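November, posted by the Trumalside End blog

So that's three losses in a row, and I've had a cup of coffee and a long walk and I still can't make much sense of it. Mutlow came to our place with a bench full of kids and left with a 2-1 win, and we made it so easy for them!

The first goal was the one that got me. A corner, a flick at the near post, and our whole back line standing there watching it drop. We did the same thing against Vesolside two weeks earlier. Same corner, same flick, same faces afterward. I said to my brother at the time that somebody would be watching that tape, and sure enough.

Now, I know people want to talk about the coach. I don't (not yet anyway). This is the same group that went 14 games unbeaten in the spring, and the same group that had us all looking up flights for the final. What's changed is the midfield. We used to win the ball high and go — two passes, shot. Last night it was sideways, sideways, back to the keeper, and then a long punt to a striker who's five foot eight. He won't win those. He never has.

I'll give the crowd credit. My section was still singing at 80 minutes, and the drummers behind the goal didn't let up once. I've sat in seat 176 since they rebuilt the east stand and I can count the really flat nights on one hand. It got quiet after the second goal, sure, but people stayed. The Engström Cup game is next and I'd guess most of them will be back for it, grumbling the whole way in from the parking lot like me.

What I'd do is drop one of the wingers and put a third body in the middle. It isn't pretty and I'd hate watching it, but we need a point from somewhere. A boring 0-0 would feel like a parade right now.

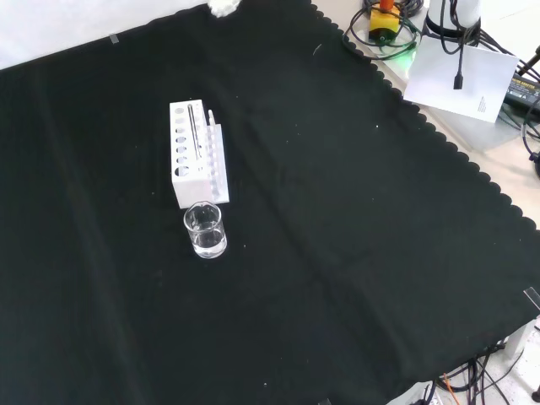 My brother read all this before I posted it and told me I'm wrong about the midfield, that the trouble is the fullbacks pushing up so far there's nobody home when we lose the ball. He'd keep both wingers and tell the fullbacks to stay put. We went back and forth on it through dinner — he may have a point about the second goal, where our left side was wide open. I'm still taking my third midfielder, though.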